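Route checkers wanted for a travel guide that doubts itself

Most city guides are copied from other city guides. Someone wrote in 2009 that a certain courtyard was "a hidden gem," and it has been hidden in the same 353 articles ever since. Grurkska publishes walking guides to mid-sized European cities, and we would like ours to be right. For that we need people who will walk the routes and tell us where we are wrong.

We are looking for 15 checkers for the season that starts in September. You do not need to be a writer. We would slightly prefer that you weren't.

What you would do

You get a draft route, usually a half-day walk with 17 stops, and you follow it exactly as written, even when you can see a better street. You note every locked gate, every cafe that has become a phone shop, and every "short stroll" that is a climb. Then you send us your notes on the form, with times. Amos Kincaid reads all of them and will write back with questions, some of them annoying.
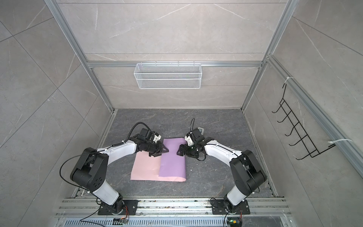

Who should apply

People who read the opening hours on the door after reading them online. People who have stood in line for a famous view and wondered if it was worth it. You should be able to walk for 6 hours with breaks, read a paper map, and write a plain sentence in English. A second language helps in some cities and makes no difference in others.

We are wary of applications that use the word "wanderlust." We have also had bad luck with people who love everything. If you came home from your last trip with no complaints at all, this probably isn't your job. 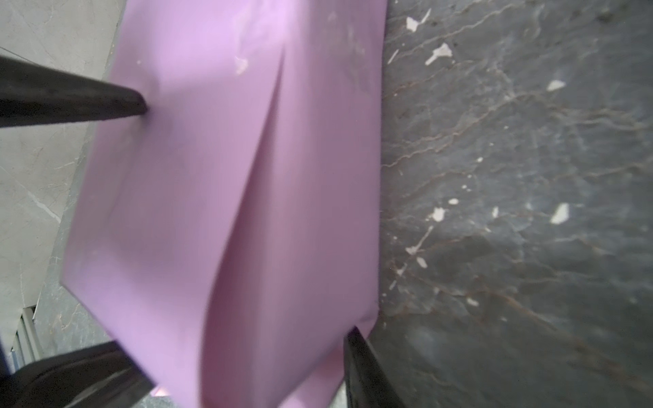
Bloggers may apply, but you can't post about a route before the guide is out, and you can't accept a free meal, room or tour while you are checking for us. Demetrius Van Dusen handles this part and he does ask for receipts.

What you get

A flat fee per route, train fare at the second-class rate, and a night's lodging if the city is too far for a day trip. We will not tell you it's a paid vacation, whatever other ads say. It rains, and a third of the stops are churches. You do get your name in the back of the guide - spelled correctly, if you check that too.

How to apply

Pick any published walk in your own town, from any guide or website. Walk it. Send us one page on what it got wrong, with the name of the guide and the time you set out. Please don't send a resume with it. Úna Conneely will call the people we want to talk to, normally on a Wednesday after 6 in the evening. If you don't hear from her by the end of the month, assume we are full and keep your notes anyway.
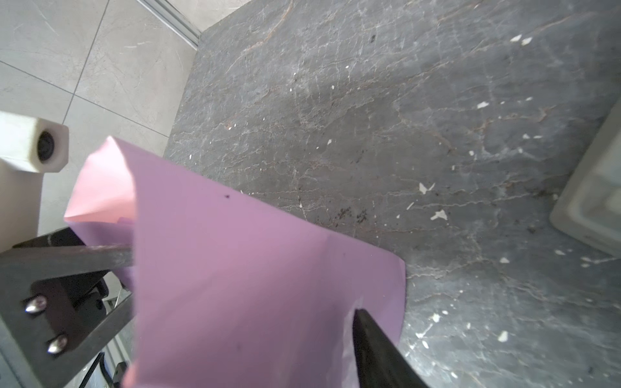

Creased sheet in two shades of pink, over a dark gray marble top

Questions about fees go to Demetrius, everything else to Úna. Routes are handed out in the order people are accepted, and we don't do swaps.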